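4. 결과 및 논의

4.1 개인 수납공간과 직무만족의 관계에 대한 재검토

공유좌석제를 도입한 사무실에서 개인 사물함이 직원의 만족도를 높인다는 주장은 국내외 업무환경 연구에서 자주 반복되어 왔다. 선행연구의 논리는 대체로 비슷하다. 고정좌석을 잃은 직원은 영역감의 상실을 경험하며, 잠금장치가 있는 개인 수납공간이 이를 부분적으로 보상한다는 것이다. 그러나 이러한 논리를 뒷받침하는 실증자료는 의외로 빈약하다. 상당수 연구가 사물함 설치 직후의 단일 시점 설문에 의존하고 있고, 설문을 시행한 주체가 가구 납품업체이거나 공간 개편을 추진한 부서인 경우도 적지 않다. 응답자가 사물함 자체를 평가한 것인지, 새 공간에 대한 전반적인 인상을 답한 것인지 구분할 방법도 제시되지 않는다.

본 연구는 Mirnora사의 두 개 층 근무자를 대상으로 설문을 실시하여 유효응답 206부를 확보하였다. 대상 층은 모두 공유좌석제로 운영되며, 한 층에는 개인 전용 사물함이, 다른 층에는 당일 사용 후 반납하는 공용 사물함이 배치되어 있다. 설문은 2월에 실시하였으며, 문항은 영역감, 보안 인식, 정리 부담, 직무만족의 네 영역으로 구성하였다. 설문과 별도로 14명을 면담하였다.

분석 결과 전용 사물함 집단의 영역감 점수는 공용 사물함 집단보다 높았다. 이 결과만 놓고 보면 기존의 주장이 지지되는 것처럼 보인다. 문제는 직무만족이다. 근속연수와 직급을 통제하자 두 집단의 직무만족 차이는 통계적으로 유의하지 않은 수준으로 줄어들었다. 전용 사물함이 있는 층에 장기근속자가 더 많이 배치되어 있었다는 점을 감안하면, 통제 이전의 차이를 사물함의 효과로 읽기는 어렵다. Nomonlow 척도를 사용한 기존 연구들이 근속연수를 통제변수에 포함하지 않은 점은 이 대목에서 다시 따져볼 필요가 있다.

보안 인식의 결과도 단순하지 않다. 잠금장치의 존재가 곧 안전하다는 인식으로 이어진다는 가정은 사물함이 실제로 잠긴 상태로 사용될 때에만 성립한다. 면담에서는 열쇠를 지니고 다니는 일이 번거로워 잠그지 않는다는 응답이 여러 차례 나왔다. 열쇠식 사물함의 문에 열쇠가 꽂혀 있는 모습도 드물지 않다(그림 3). 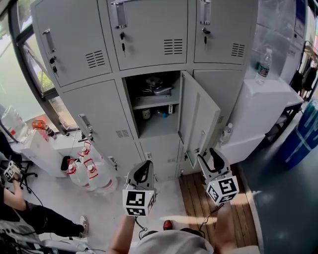
그림 3. 열쇠식 회색 금속 사물함. 가운데 칸의 문이 열려 있으며 내부는 선반으로 나뉘어 있다.
자료: 저자 촬영.

이와 같은 사용 방식은 설문만으로는 포착되지 않는다. 보안 인식 문항은 “나의 물품은 안전하게 보관되고 있다”와 같은 형태로 제시되는데, 응답자가 잠금 기능을 신뢰하여 동의한 것인지, 도난당할 만한 물건을 아예 넣지 않기 때문에 동의한 것인지 알 수 없다. 면담 대상자 14명 중 12명은 사물함에 귀중품을 보관하지 않는다고 답하였다. 주된 보관품은 실내화, 우산, 세면도구, 오래된 회의자료 등이었다. 한 응답자는 사물함을 “버리기 애매한 것을 두는 곳”이라고 표현하였다. 이를 영역감의 회복으로 해석하는 것은 무리가 있어 보인다.

정리 부담 영역에서는 예상과 다른 방향의 결과가 나타났다. 매일 짐을 비워야 하는 공용 사물함 집단의 부담이 클 것으로 보았으나, 두 집단의 평균은 거의 같았다. 다만 공용 사물함 집단에서는 응답의 분산이 컸다. 면담 내용에 비추어 보면 노트북 한 대만 들고 다니는 직원과 종이 서류를 다루는 직원의 경험이 크게 달랐던 것으로 짐작되지만, 본 설문에는 직무별 휴대 물품을 묻는 문항이 없어 이를 확인할 수 없었다. 설계 단계에서 포함했어야 할 문항이다.

4.2 해석상의 유의점

Kyriakidis 모형은 물리적 영역표시가 조직몰입으로 이어지는 경로를 가정한다. 본 자료에서 영역감과 조직몰입의 관계는 검증하지 않았으므로 모형 전체를 기각할 근거는 없다. 그러나 적어도 모형의 첫 단계, 즉 수납공간의 제공이 영역표시 행위를 유발한다는 가정은 면담 자료와 잘 맞지 않는다. 사물함 문에 이름표나 사진을 붙였다고 답한 사람은 2명에 그쳤고, 이들도 다른 사람이 잘못 여는 일을 막으려는 목적이었다고 설명하였다.

본 연구의 한계도 분명하다. 층 배정이 무작위로 이루어지지 않았고 조사 대상은 단일 기업이다. 면담 참여자는 자원자로 구성되어 공간 운영에 불만이 있는 직원이 과대 대표되었을 가능성이 있다. 비교를 위해 검토한 Monley사의 사내 조사는 원자료가 공개되지 않아 효과크기를 계산할 수 없었으며, 따라서 분석에서 제외하였다.

그럼에도 현재의 자료로 전용 사물함의 확충을 만족도 향상 대책으로 권고하기는 어렵다. 전용 사물함이 필요한 업무가 있다면 그 근거는 보관해야 할 물품의 종류와 양에서 찾는 편이 타당하다. 영역감 점수의 상승을 직무만족의 상승으로 바꾸어 보고하는 관행에 대해서는 다음 절에서 측정도구의 문항 중복 문제와 함께 다룬다.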